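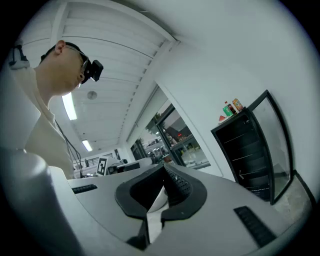
Odile Tamsin, duct and airflow bench
Notebook, December, started 7:40 a.m.

Back on the Fluline blower rig today and I finally got the leak number I've been chasing! The long return section (the one with the crimped elbow) had been giving me a different reading every time I ran it, and I was starting to blame the gauge. Swapped in the Skastel manometer, zeroed it with both hoses off, and got the same drift. So the gauge is fine.

Went over every joint with the smoke pencil. Seams good, end cap good. Then at the elbow the smoke pulled sideways and vanished right into the crimp – lovely to see. Wiped it down, two coats of mastic with mesh in between, and left it alone through lunch, which took some discipline.

Afternoon run, filter out, blower on high:
Before sealing: 348 cfm at the far register
After sealing: 391 cfm, same register
Total at the blower: 668 cfm both times, near enough

I love this result. The fan was moving the same air all along and the elbow was just giving it away. I let each run settle for 30 minutes before writing anything down, and I think that's where my earlier readings went wrong. I was reading at five or so and the motor was still warming up.
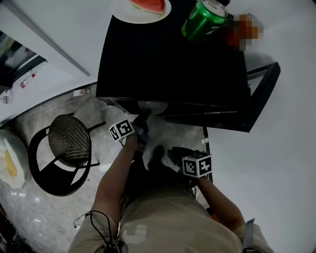
Next thing is the filter rack. The Verschueren rack has a foam gasket on three sides only, and with a one-inch filter in there I can feel air slipping past the open side with my hand. Going to try a strip of closed-cell foam on the fourth side and run the whole set again, clean filter first, then the loaded one from the shelf. If you're borrowing the rig before then, please don't pull the tape off port B, it's covering a hole I drilled in the wrong spot.

Also tried the Gundusix flow hood against the traverse. It read a little high on the small register and dead on with the big one. Very happy with it for balancing work, but I'd still do a traverse for anything that goes in a report.

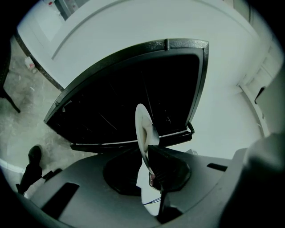
White disc held upright in front of the open black lid.

To do: order mesh tape, relabel the hoses (both say HIGH), copy the afternoon numbers into the shared sheet. Mastic bucket is under the bench with the lid taped down.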